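Cable-handling cell, Gravardale – post-fault inspection
Unit: Makori arm, patching job for Flomgate
Reason: stopped at cycle 435, plug dropped, no alarm. The log says all was well, as it usually does.

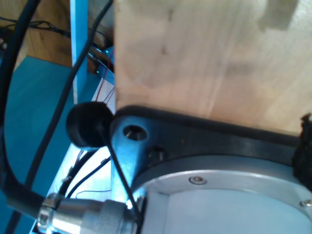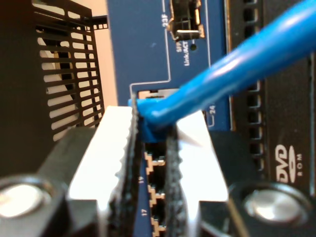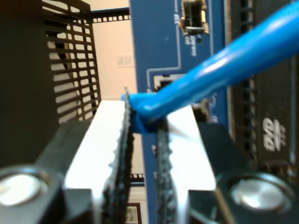 Wrist and cabling (first), gripper with the blue cable (second and third).

1. Emergency stop – PASS. Very loud. Tea lost.
2. Wrist connector clamp – PASS. Checked by hand, then again by someone who didn't believe me.
3. Cable slack at full turn – FAIL. Snags at 10 degrees short of the limit. Reroute before restart.
4. Grip pads – FAIL. Slipped in the pull test. Replacement due every 4000 cycles, a figure from the Flandilska manual and a cheerful one.
5. Grip-loss alarm – FAIL. Did not sound. Had been switched off in June for being annoying.
6. Guard gap – PASS, 21 mm.
7. Warning label – present, facing the wall. Turned round.

Do not restart until 3, 4 and 5 are signed off. "It seems fine now" is not a signature.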